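# Redum's cup deposit plan clears first vote, but the numbers look thin

Jun 2, 2024
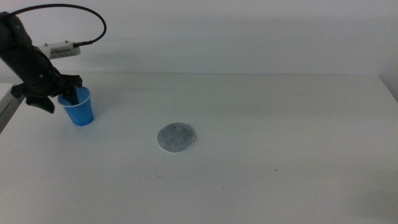 Redum will go ahead with a citywide deposit on reusable drink cups, after the council passed the plan on its first reading with little debate. Cafes that sign up will charge customers 2 dollars a cup and pay it back when the cup is returned to any shop in the program. The city says this will cut down on litter and save money on trash pickup. It has said much less about how many people will bother to bring a cup back. A plain blue plastic cup looks like any other plastic cup once it is in a kitchen cabinet, and plenty of households already have a shelf full of them.

The contract goes to Zornar, a supplier that ran a trial downtown in April. According to the city's summary, 282 cups were handed out on the last day of the trial and 178 came back. The summary calls that "a strong start." It also means 104 cups did not come back, and the city has no figure for how many turned up later. Asked for one, the program office sent the same summary a second time.

Zornar says returns will climb once more shops join. That may be so. But the trial covered four blocks with a drop-off point on nearly every corner, and most of Redum is nothing like that. In the Prestimwood neighborhood, the closest planned drop-off is a gas station on the far side of the highway -- a long way to walk for 2 dollars.

Then there is the washing. Used cups will be trucked to a plant run by Pasaribu, cleaned and sent back out. The plan puts the yearly cost at roughly 279 thousand dollars, with the city paying half for the first year. After that the program is supposed to pay for itself, partly out of deposits that are never claimed. So the plan earns more when people keep the cups, and the council is promising that they won't. The budget sheet does not say which of the two it is counting on.

Shop owners at the meeting were split. A few said they were tired of buying paper cups and would try anything. Others wanted to know who covers the drawer when a customer returns cups bought somewhere else. They were told a payment system is being worked on.

Backers point to cleaner sidewalks during the trial. The city also added an extra street sweeping crew downtown that month, a detail found in a footnote on the last page.

A second vote is expected later this summer. The council has asked for a fuller cost report before then, though it set no due date for it.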